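I went to my college reunion, and I have the lanyard to prove it

The invitation came in an envelope thick enough to suggest either a wedding or a lawsuit. Findirstead College was pleased to invite me back to celebrate with my class, and would I also consider a gift at the level of Friend, Patron or Steward. I considered it. I sent a check for $53, an amount I chose so that somebody in Development would have to wonder about it, and I booked a room at the motel by the highway.

I should say that I didn't love college while I was in it. I was a transfer student, which at Findirstead meant you arrived in January, after all the friendships had been handed out. I lived on the top floor of Grīnberga Hall, in a room with a sloping ceiling, and for the first month I hit my head on it every morning at the same spot. My roommate was Perihan Polat, who was studying chemistry and slept like a felled tree. We're still friends. She is the only reason I opened the envelope.

Check-in was in the old gym, where they had set up tables by class year. The older classes got the tables near the door and the cushioned chairs, and I noticed with some alarm that we were now two tables away from the cushions. A very cheerful sophomore gave me a lanyard with my senior portrait on it. I'd forgotten about the bangs. For the rest of the weekend people greeted me by looking at my chest, then at my face, then at my chest again, with an expression I can only call tactful.

Grīnberga is offices now. I climbed to the top anyway, and my room belongs to something called Student Success, with a ficus where my bed was. The ceiling still slopes. Whoever sits there has stuck a strip of yellow foam along the beam, and I was jealous of that foam to a degree that surprised me. We'd asked for exactly that, in writing, and were told the building was historic.

After lunch there was a choice between a campus walking tour and a panel called "Your Liberal Arts Degree at Midlife." I took the walking tour. It was led by a junior walking backward, and she did it beautifully, up stairs and everything, without once checking behind her. She told us the library was open until 2 in the morning during exams. In our day it closed at eleven and they flicked the lights at you. She told us there was a climbing wall. She told us about the science building, which replaced the parking lot where I learned to drive stick in Perihan's terrible car, and about the meal plan, which now includes sushi. A man from a few classes ahead of mine said "sushi" out loud, to himself, twice.
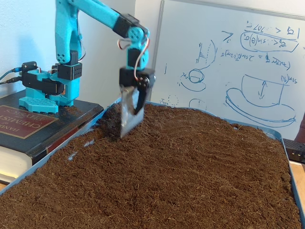
Vija Adomaitis said she'd trade the sushi and the climbing wall for one professor who remembered her name, and the tour went quiet for a bit, and then it went on to the chapel.

I knew what she meant. The professor I'd hoped to see had retired and moved to Umonport, and she'd sent a note to be read at the class dinner. She taught a seminar on the history of maps with eight of us around a table, and she gave me a C on my first paper with the comment "You are being charming at me." I've thought about that comment at pretty much every job I've had since. (I was being charming at her. I hadn't done the reading.) Her note was four sentences long and mostly about her knee, and I got so choked up that I had to go look at the dessert table until it passed.

The dinner was for 120 and I'd guess most of the seats were filled, though a good share of those were spouses, who had the glazed look of people hearing about the same snowstorm for the third time. It was a good snowstorm! We stole dining hall trays and went down the hill behind the chapel on them, and Perihan broke her wrist and took her organic chemistry final left-handed. She got a better grade than usual. She told this story at our table and then was made to get up and tell it at two others.

They gave out an award for the person who had traveled farthest, and it went to somebody who'd flown in from Oslo and looked ready to fall into the chicken. The president spoke. He is younger than we are, and I'm not prepared to discuss it. He used the word "journey" more than I would have, and he thanked us for our generosity while, I felt, looking straight at my $53.

Later a bunch of us walked into town to find Zuria, the bar where we'd spent most of senior year. It's still there and still called that, but it sells small plates now, and the floor doesn't hold on to your shoes anymore. We ordered all of the small plates. Vija, it came out, had lived on the floor below us in Grīnberga the whole time and had spent a year and a half wondering what the thump was at 7:15 every morning.

I told her it was my head. She said they'd had a pool going, and that she'd put her money on a dropped bowling ball.

The next reunion is in five years. Perihan has already picked the motel, a better one, with a breakfast.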